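News > Technology > Local Projects

Lirkville office room becomes a training place for robot hands

By Aravind Varma
5 June 2019

LIRKVILLE – A small company in Lirkville has started to collect examples of ordinary hand work, which will later be used to teach a robot how to pick up and place things on a table. The company, Pladar, works from a few rooms on the second floor of the old Kassab building and began the recordings last month.

The goal is 2,000 recorded examples before the end of October. By Tuesday evening the team had 1,587 that passed the check, and 37 more were waiting for a second look. Every example is one short task, done by a person from start to finish. The person does not touch the objects with bare fingers. All the work is done through a pair of grippers held in the hands, so that the system learns movements which a machine with the same kind of gripper can repeat. 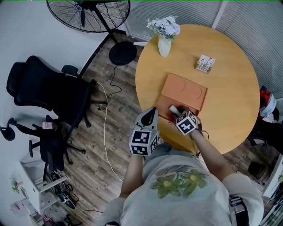

Pladar calls the collection Bokis, and the tasks in it are simple on purpose. An object must be picked up, moved or put down, and then the same task is repeated from another starting position. The round table has an orange tray with two shallow recesses, and the right gripper is working with a small white cylinder near the tray's front edge. The printed black and white cubes on the grippers are markers. The software uses them to calculate where each hand is at every moment, and if a marker is hidden for too long the example is thrown away.

Marwan Bataineh, who leads the recordings, explained that the most difficult part is to stay natural. In the first week he and his colleagues moved very slowly and carefully, and when they trained the first model it also moved slowly, and it stopped in the air before each object. Those early examples are kept in a separate folder and do not count toward the goal. Now the instruction for each person is to work at a normal speed, and if an object falls, to pick it up again and continue. The team keeps some of these small accidents, so that the system can learn how to recover from them.

A recording session lasts 40 minutes and is followed by a break. According to Bataineh, the wrists become tired before the person notices it, and the quality goes down. He also asks people to change the position of the tray between tasks, even if only a little. A model that has seen the tray always in the same place will learn the place and will miss the tray when it is moved.

The room itself was not changed much for the project. Bataineh said that the company had first planned a special corner with plain walls and nothing on the table, but a test with such a corner gave weak results. The model worked well there and became confused in any other room. Since then the team leaves the usual office objects where they are.

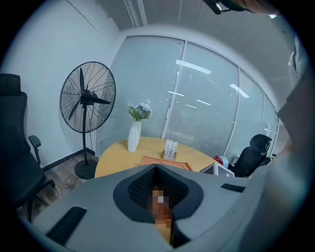

Reader Oona, who wrote to our desk after the first short notice about the project, wondered whether 2,000 examples from one office can be enough for a robot that should work in other buildings too. Bataineh agrees that it is not enough. The present collection is planned as the base, and a smaller set from different rooms should be added later in the year. Talks with two other tenants of the Kassab building have started, but no date was given.

Each finished example is checked by a second person before it is counted. The checker looks at whether the task is complete, whether both hands were tracked the whole time and whether the written label agrees with what was done. Wrong labels were a bigger problem than expected, Bataineh said. In some early examples the words "left" and "right" were exchanged, and several days were needed to correct them.

Pladar does not plan to sell the collection. The company wants to use it for its own table robot, and a small part may be opened to schools when the checks are finished. The next public demonstration will be held in the ground floor hall of the Kassab building in October, and entry will be free.

Contact the news desk | © 2019 Lirkville local news. All rights reserved. | Back to top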